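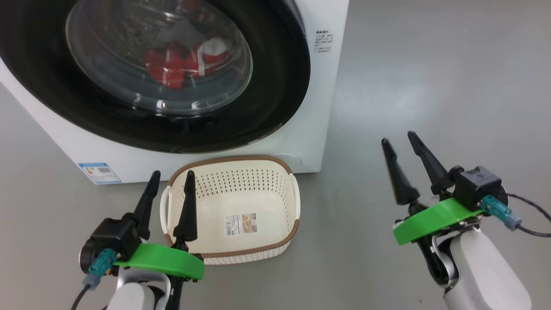

When Do We Use Electricity? A Study of Evening Habits in a Student Residence

Project report, second year, Energy and Society
Group: Myrto Dimitriou, Ramiro Figueroa, Merle Quinlan
Supervisor: Dale Després

1. Introduction

In our course we learned that the hour when electricity is used can matter as much as the quantity. In the early evening many people come home, cook, switch on lights and charge their devices, and the network has to supply all of this together. We wanted to know if students behave in the same way as families, or if our irregular timetable changes the picture.

We chose the Bouchard residence for our study. Two members of the group live there, so it was easy for us to speak with the other residents. The rent includes electricity, and the residents never see a bill. We expected that this would make them less careful, and we wanted to test this idea.

2. Method

We prepared a questionnaire in English and French and put it in the letter boxes of all 156 residents. We received 135 answers, which is better than we had hoped. The questions were on cooking, lighting, heating, study hours and the use of the shared rooms. Names were not collected.

For the shared rooms we also had the readings of a Skolix meter, which the residence manager, Mervin Gagnon, kindly let us copy every morning during December. The meter covers the kitchens, the corridor lighting and the laundry room. It does not cover the bedrooms, and this is the biggest weakness of our work.

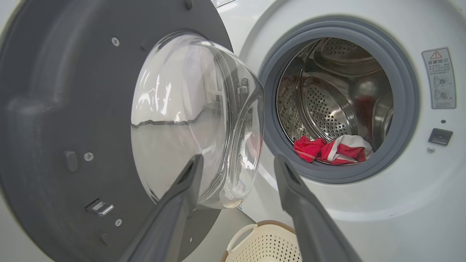
We then compared the answers with the readings. Because the meter gives only a daily total, Ramiro also sat in the ground floor kitchen between 17:00 and 23:00 on several evenings and wrote down which cookers were in use. He told people what he was doing, and it is possible that some of them changed their habits a little for this reason.

3. Results

The shared rooms used 821 kWh during the month. The use fell strongly in the last part of December, when most of the residents had gone home, but it did not fall to a very low level. Corridor lights stay on all night and the refrigerators run in every kitchen, also when few people are present.

From the questionnaires, 70 residents said that they normally cook after 20:00. This is later than we expected. Merle made the same remark after her interviews: students from southern countries eat late by custom, and many others wait until the kitchen is quieter. So the peak in our residence seems to come later than in an ordinary household, but we cannot prove this with daily readings only.

Most residents could not say what one kilowatt hour costs. Several wrote that they had never thought about it. On the other hand, many of them switch off the kitchen light when they leave, and they described this as something they learned from their parents. Our first idea, that people without a bill are careless, is therefore only partly confirmed.
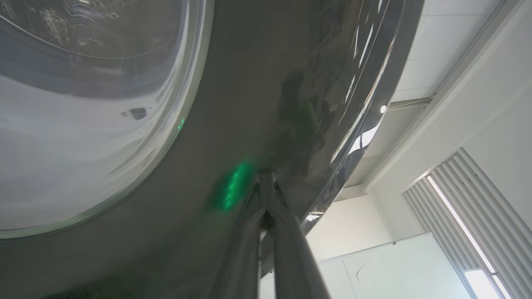
Figure 3. Glass door of a front-loading appliance.

4. Discussion

We think that the building itself is responsible for a big part of the use. A resident cannot decide on the corridor lighting, and cannot change an old refrigerator. If the lights had a motion sensor, the night use would probably be lower, and it would not ask any effort from the students. We looked at the Kurneo sensor in the catalogue but we did not have the time to calculate the payback.

A small display at the entrance with the reading of the day before was proposed by many residents in the free comments. One person asked that it should not be placed in the kitchen, "where we already have too many notices".

5. Limits and further work

The study covers one building and one winter month. A meter with hourly readings would be necessary to draw a real daily curve. We would also like to repeat the questionnaire in May, when the evenings are light and the examinations are near.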